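Flister launcher after the March update: home screen loses its widgets

marta_k77
Hello everyone. I have a Lultum phone, two years old, and I use Flister as my launcher. In March I received the system update (582 MB) and after it my widgets disappear each time I restart. The icons stay in their places, only the widgets go. I already cleaned the cache. Has anybody the same?

dunlin
Same on my tablet, but only the weather and calendar ones. Clock stays. Which build of Flister do you have?

marta_k77
Build 343. The shop tells me it is the newest.

pavoreal
It is the battery saver. The update switched it on for all apps, so the launcher is stopped before it can load the widgets. Go to Settings, Battery, Flister, and choose "No limits". Then restart two times.

dunlin
I don't agree. My battery saver was always off for the launcher and I still lost them. I think the permission for widgets is reset by the update.

pavoreal
Did you look again after the update? Mine was also off before, and then it was on.

dunlin
I looked. Off.

oldtram_9
I would not spend so much time on it. Flister was good once, now it takes 255 MB for showing icons. I moved to Fiore and I am satisfied.

marta_k77
Thank you, but I have folders made over two years and Fiore cannot import them. I prefer to repair what I have. I tried the advice of pavoreal yesterday evening. The calendar came back and it stays, the notes widget did not. So maybe both of you are right in part.
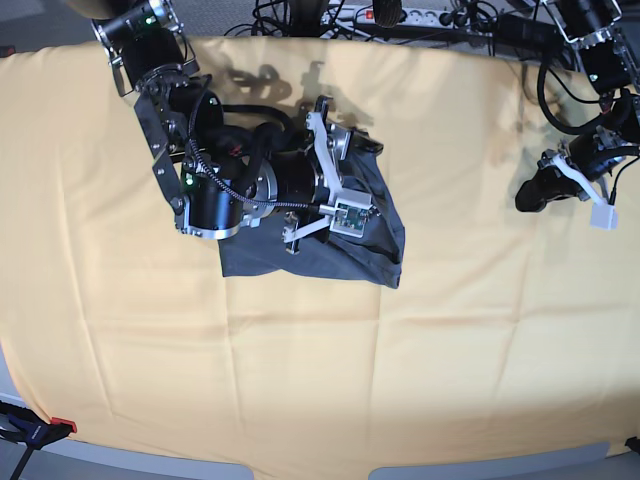 For the notes I will now remove the widget, give the permission again and add it fresh. I will write the result.

dunlin
Please make a backup of the layout first. In Flister it is under Advanced, not under Home screen, where one would look for it.

oldtram_9
Fiore can import folders, by the way. You must export from Flister as a file.

marta_k77
I tried it, it takes the icons but puts all of them loose on one page.

marta_k77
Result: the notes widget is still there after three restarts. I did remove, permission, add, in this order. Battery is on "No limits" too.

pavoreal
Good. I still say it was the battery.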